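Imprimir esta entrada | Enviar por correo

Abril, por la redactora de Apuntes de Bernlow

Llevo seis meses compartiendo mostrador con un robot y todavía me preguntan en casa si me va a quitar el trabajo. ¡Pues aquí sigo! En Dresby preparamos pedidos de papelería para oficinas, 142 referencias entre tijeras, rotuladores, grapadoras y demás, y al brazo lo llamamos Noh porque así venía en la hoja de instalación (ya sé, muy originales no somos).

Lo suyo es coger y dejar. Las tijeras le costaron una barbaridad al principio, y los botes de malla ni os cuento. 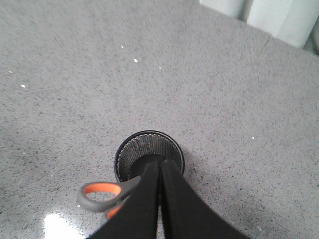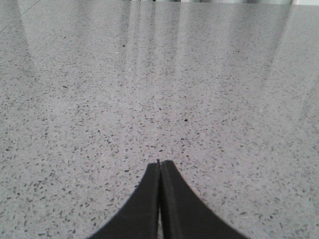
Antes yo hacía 200 pedidos por turno y llegaba a las tres de la tarde con la muñeca hecha polvo. Ahora reviso, corrijo, apunto los fallos y hablo bastante más con los clientes, que eso me gusta. Lo que llevo peor es el ritmo: con una compañera paras, comentas algo, te ríes... con Noh no hay manera, y hay mañanas en que echo de menos el jaleo.

En el almacén de Ceturdale son 31 y quieren poner otro igual después del verano. Me han pedido que vaya a contarles cómo nos organizamos, y les pienso decir que exijan la formación antes de que llegue la máquina, porque a nosotros nos la dieron tarde y fue un lío tremendo.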